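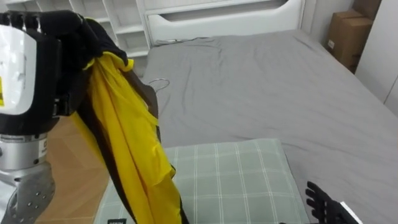
Scholarship office: file inspection checklist

Sisay Award, spring intake. Checked by Kirsten Kowalchuk, Jun 13, 2025

Print this page | E-mail this page

1. Application form signed and dated
OK. All 40 files seen. Two signatures are scans, accepted under the February rule change.

2. Proof of state residency
Not complete. File 17 has a lease with no end date. Letter sent to the family.

3. School transcript, sealed copy
OK. Tultitz High sends its transcripts unsealed. Hélène Caron rang the school and has asked for new ones, but the grades match what we hold.

4. Household income form
OK, with one comment. The new form asks for income before tax and the guidance note still says after tax. The note needs correcting before autumn.

5. Award amount against the legal minimum
OK. No award is below 800. The largest is 3630.

6. Paper files locked away overnight
Fail. Cabinet B does not lock. Files moved to Cabinet A until the lock is changed.

7. Access to the Prokameo records system
Two former staff still had log-ins. Both closed the same afternoon.

8. Fire door and exit route, file room
Door closes properly. Boxes of old prospectuses to be cleared from the corridor.

Items 2, 6 and 8 to be looked at again by H. Caron.

Search this site Enter keyword Go

Contact the office | © Zondari Education Trust | Back to top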